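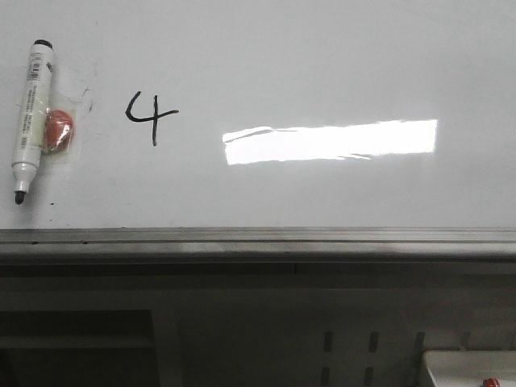 A marker on the whiteboard, with something red taped to it.

Visit > Dunside Reserve > Night drives > FAQ

February
By Nathalie Van Dijk

Print this page | E-mail this page

Night drives and walking trails at Dunside: your questions

Same questions keep landing in the inbox so here they are in one place. If yours isn't here, e-mail and we'll get to it. Replies are slow on drive days.

What time do the drives leave?
5:40 pm from the Liao gate. Not the main gate. People go to the main gate every week and it's a 20 minute trip back around the fence. Be there by 5:15, you have a form to sign.

Which days?
Every day but Thursday. Thursday is for vehicle repairs and the roads crew.

How long are we out?
Three hours, a bit more if there's something worth sitting with. Tell your driver before you leave if you have a bus or flight to catch. Telling him at the waterhole is no use to anyone.

Will we see lions?
Can't promise. There are 11 on the reserve, two prides plus a couple of young males who go where they like. February grass is tall and they're hard to spot. Hyenas, most nights. Leopard, now and then. We don't bait and we don't use calls, please stop asking the drivers to.

Are the vehicles open?
Yes, open sides, canvas roof. Everyone stays seated when there's an animal close by. Arms in, bags in, no standing up for a photo. A lion looks at the vehicle as one big shape and a person hanging off the side changes the shape. Buppha Wiriya heads up the guides and she will turn the drive around if someone won't sit down. She's done it twice this season. No refund.

Can I drive my own car in?
Daytime only, on the Lakia loop, windows up past the second cattle grid. All the way up, not cracked for air. If your AC doesn't work, book a seat with us. No self-drive after 4:30 pm.

What if my car breaks down on the loop?
Stay in it. Call the number on your entry slip, flash your hazards and wait. Don't get out to look at the tire. Don't walk to the car behind. Phone signal is ok on the ridge, bad in the dip by the dry river - if you can't get through, lean on the horn, three long, and someone will come by. A truck goes round the loop every 50 minutes or so while it's open.

How big is the place?
236 square miles. You'll see a small corner of it.

Can kids come?
Six and up on the drives. Twelve and up on the Lakia loop walk. No babies on either, sorry, and no exceptions for quiet ones.

Wait, there's a walk on the lion side?
No. The walk is inside the Lakia fence, antelope and giraffe and a lot of birds. Still has an armed guide, still single file. The car loop and the walk share a name and we know it's confusing. Being changed, maybe next season.

What do I do if something charges on the walk?
What the guide says. In general you stand still, stay behind the guide and don't run. It's covered in the talk before you set off, takes ten minutes, everyone has to sit through it even if you did it last year.

Has anyone been hurt?
One guest in the years I've been here, a bite on the hand from a baboon at the picnic site. He was holding out a sandwich. Needed stitches and a course of rabies shots and was pretty good about it. Feeding anything gets you sent home.

Do I need malaria pills?
Ask your doctor, well before you travel. We're not able to give advice on this. Bring repellent and long sleeves either way.

What should I wear?
Dull colors for the walk. Closed shoes. For the drive bring a jacket even if it was hot at lunch, it gets cold once you're moving. Blankets are on board, not always enough to go round.

Can I bring a drone?
No.

Flash photography?
No flash, no phone lights. The guide has a spotlight with a red filter and that's what we use. It isn't pointed at anything with young.

How much is it?
$153 per adult for the night drive, kids half. That covers gate fee, guide and a hot drink. Walk is priced seperately, see the rates sheet at reception. Cards fine at the Liao gate, cash only at the Lakia hut.

Cancelling?
Two days' notice, full refund. Less than that, you can move to another date once. If we cancel for weather you choose, refund or new date.

We're staying at Ganel camp, can you pick us up?
Yes, one shuttle, 4:45 pm from the camp office. Has to be booked by noon the same day. Ganel guests don't walk to the gate. I know it looks close. It isnt fenced on that side.

Is there food?
Snacks and the hot drink. Tell us about allergies when you book. Dinner at Ganel runs till 9:30 and they'll hold plates if the drive is late.

Wheelchair access?
One vehicle has a ramp and floor clips. Ask for it when booking so it's on the right trip. The walk is soft sand for most of the way and doesn't work for chairs yet.

Print this page | E-mail this page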